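# La bandeja, ese mueble que no sale en las fotos

La primera bandeja de plástico entró en casi todas las casas sin que mediara una decisión. Venía con una planta, con una mudanza o con un lote de tarteras, y se quedó. Años después sigue debajo del fregadero o en el suelo del lavadero, recogiendo botas, macetas, pinzas y lo que toque. Esta sección ha dedicado muchas páginas a estanterías y armarios. En octubre hemos pasado unas semanas mirando hacia abajo.

El punto de partida fue un taller de Unstead donde se reparan pequeños electrodomésticos. Allí las bandejas cumplen una función muy concreta: cada aparato que entra se desmonta sobre una, y todas sus piezas se quedan dentro hasta que vuelve a cerrarse. En el inventario del taller constan 615, de tres tamaños, compradas a lo largo de los años a proveedores distintos. Las más viejas han amarilleado y siguen en uso. Las que se rajan por una esquina pasan a recoger serrín.

El método se traslada bien a una vivienda. Una bandeja por tarea, y la tarea no sale de la bandeja: los útiles de limpiar zapatos, los de coser, los recambios de la cisterna. Cuando se acaba, se levanta todo de una vez y se guarda. Quien vive en un piso pequeño y trabaja en la mesa del comedor lo agradece a la hora de cenar.

## El borde importa más que el fondo

Al comprar una bandeja se suele mirar el tamaño y el color. En Skukov, una tienda de menaje que lleva dos generaciones en la misma calle, recomiendan pasar antes el dedo por el borde. Un borde levantado y redondeado da rigidez a toda la pieza y permite cogerla con una sola mano sin que se doble. El canto vivo, en cambio, acaba cediendo por el centro cuando se carga, y además se clava en los dedos.

La altura depende del uso. Para papeles y telas bastan 2 centímetros. Para calzado mojado o macetas conviene llegar a 6, sobre todo si el suelo es de madera y el agua puede pasar un rato ahí antes de que alguien la vea. Por encima de esa medida ya hablamos de cubetas, que pesan más y se guardan peor.

También cuenta el ángulo de las paredes. Las bandejas con paredes algo inclinadas se encajan unas dentro de otras y ocupan muy poco en el armario. Las de paredes rectas aprovechan mejor el fondo de un cajón, pero no se apilan vacías. Lo práctico es decidir primero dónde van a pasar la mayor parte del tiempo y comprar todas del mismo modelo – mezclar marcas es la manera más rápida de terminar con una torre que se cae.

## Claras u oscuras

Hay defensores de los dos bandos. Una bandeja oscura disimula el roce y las manchas de grasa. Una clara deja ver el tornillo pequeño, la aguja, la arandela negra que en una superficie gris desaparecería. En el taller de Unstead casi todas son claras por ese motivo. El precio es que hay que lavarlas más a menudo, y ahí el borde redondeado vuelve a ayudar: no tiene rincones donde se quede la suciedad.
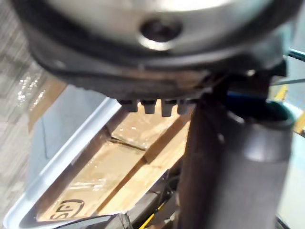 *Bandeja clara de borde redondeado y levantado; el canto resalta sobre el suelo oscuro.*

Para limpiarlas, agua templada, jabón de platos y una esponja blanda. Los estropajos duros dejan arañazos finos en los que luego se agarra el polvo, y ya no hay forma de devolverles el brillo. Las marcas de rotulador salen con un poco de alcohol. Si la bandeja ha estado en un trastero con sol, conviene doblarla ligeramente con las manos antes de cargarla: si cruje, es mejor dejarla para cosas ligeras.

## Dónde ponerlas

En el suelo funcionan junto a la puerta de entrada y bajo el tendedero. Dentro de los armarios, hacen de cajón en las baldas profundas, donde lo que queda al fondo se olvida. En Talebi, una cooperativa de viviendas con trasteros compartidos, los vecinos acordaron guardar en bandejas todo lo que fuera más pequeño que un zapato. El catálogo común del trastero, que empezó en una libreta, suma hoy 1151 objetos, y cada línea lleva el número de la bandeja correspondiente.

Las etiquetas, mejor en el lado corto y por fuera. Las de papel se despegan con la humedad; las de tela adhesiva aguantan varios lavados. En Willeck, donde tienen una ferretería con taller de encuadernación en la trastienda, escriben directamente sobre el plástico con lápiz graso y lo borran con un trapo cuando cambia el contenido.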